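Home Contents Chapters Glossary Index

February - Prodromos Kouris

Filed under: Planning and Purchasing

CHAPTER 4
Budgeting for Service Robots

An organisation that intends to buy a cleaning robot should first cost the labour the machine is meant to share. The purchase price is only one line of the budget. Training, spare parts, storage and floor changes belong there too, and these are often left until the second year.

The Oltcombe residence, used throughout this chapter, set aside $2000 per washroom and planned over 18 months. Its first quote, from Dronia, covered the unit but left out servicing - an omission that added $800 to each washroom.

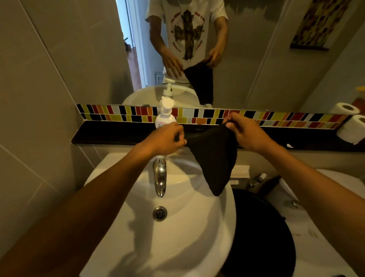

Reading time: 4 minutes

Handling a cloth over a basin takes two hands, one at each upper corner, with a dispenser and a faucet close by. A buyer should list such tasks separately from floor work and ask each supplier to price them on their own line. Section 4.1 sets out the form of that list.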